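Oiling a dark wood tabletop, quick version

Doing this between jobs so it's short. Dark wood grain, reddish edge trim, that kind of look. 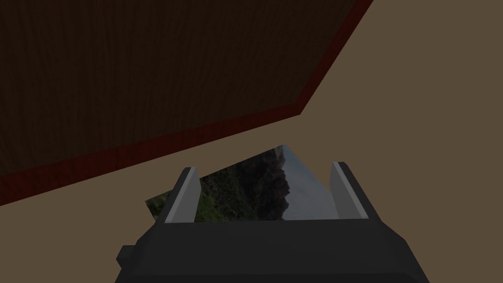

Zachary Lemieux says skip the second sanding, he never does it and his Galtau table is fine. Ok. I still do it.

1. Sand with the grain. 120 then 220. Edges by hand, light.
2. Vacuum, then wipe. Let it dry propperly.
3. Hudec oil, thin coat, old T-shirt. Wait 20 min, wipe off ALL the extra.
4. Overnight. Then again. 3 coats total, 2 if it's just a shelf.

Lay oily rags flat outside to dry, never in a pile, they can catch fire!!

No hot mugs for a week. Redo in February or whenever it looks dull. Trim gets a bit less oil then the top.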